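Pedestal (office furniture)

A pedestal, also called a drawer unit or under-desk cabinet, is a small piece of storage furniture made to stand under, beside or at the end of a desk. It usually holds a stack of drawers of different depths and has a flat top. Pedestals are found in offices, schools, workshops, laboratories and homes. In American usage the term "file pedestal" is common when at least one drawer is deep enough for hanging folders.

History

Early writing desks often rested on two stacks of drawers joined by a single top. In this form, known as the pedestal desk, the drawers carried the weight of the writing surface and could not be used apart from it. As offices grew in the nineteenth century, desks of this kind became standard for clerks and managers, and the drawer stack came to be seen as the normal place for paper, ink and personal items.

The separate pedestal developed as desks became lighter. Metal frames and legs could hold up a work surface without help from below, and the drawers were free to be sold, moved and replaced on their own. The growth of open-plan offices after the Second World War increased demand for units that could be shifted when a floor was rearranged. Shared desks later reduced the amount of storage given to each worker, and many employers replaced pedestals with lockers. The type remained in wide use in smaller offices and in home workspaces.

Types

Fixed pedestals are fastened to the underside of a desk or form one of its supports. They are steady but cannot be moved without taking the desk apart.

Mobile pedestals stand on casters and are low enough to roll beneath a work surface. Many have a fifth wheel or a small foot under the lowest drawer, which keeps the unit from tipping forward when that drawer is full and pulled out. Some are sold with a padded top and serve as a seat for short meetings.

Desk-high pedestals are built to the same height as the desk and are placed at its end or side, where the top extends the work surface. These units are heavier than mobile ones and are often deeper from front to back.

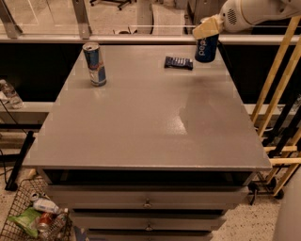
A gray drawer cabinet with an energy-drink can and a candy bar on its flat top.

Suspended pedestals hang from rails below the desk and leave the floor clear for cleaning. They generally have only one or two shallow drawers.

Construction

The outer shell, or carcass, may be sheet steel, solid wood or a wood-based board. Steel units are folded and welded, then finished with baked paint or powder coating. Board units are joined with dowels, cams or glue, and their exposed edges are covered with a thin strip to keep out moisture.

Drawers run on slides, which may use rollers or ball bearings. A partial slide leaves the back of the drawer inside the cabinet, while a full slide brings the whole drawer into reach. Filing drawers need stronger slides than box drawers - a deep drawer packed with paper is often the heaviest part of the unit.

The most common arrangements are 2 filing drawers, or 2 box drawers above 1 filing drawer. Units with 3 or more equal drawers are used mainly for supplies. A shallow tray for pens may be fitted inside the top drawer.

Sizes differ by maker and market. Within the trade, a depth of 60 centimeters is a familiar choice for desk-high units, as it matches a shallow desk. Mobile units are usually shorter from front to back, leaving room for cables behind them. Width is governed mostly by paper size, and units made for letter-size folders may need an extra rail to hold A4 sheets.

Locks and safety

Most pedestals have a single lock that secures all drawers through a bar at the side or back. Keys are numbered to allow replacement, and makers keep a limited series of key patterns, so that two units in a large building may open with the same key. Combination and electronic locks are used where desks are shared.

Tipping is the main hazard. Many units contain an interlock that allows only one drawer to be open at a time, and some carry a counterweight at the back of the carcass. Heavy items are best stored in the lowest drawer. Safety advice also warns against using a mobile pedestal as a step, even when its casters are locked.

Care and reuse

Painted steel tops are cleaned with a damp cloth and mild soap. Rough powders dull the finish and may leave the surface open to rust. Slides need little attention apart from the removal of dust and an occasional light coat of lubricant.

Pedestals often outlast the desks they were bought with. Steel units can be repainted or recycled as scrap, and used examples are widely traded when offices close or move.

See also

Credenza
Filing cabinet
Pedestal desk
Taboret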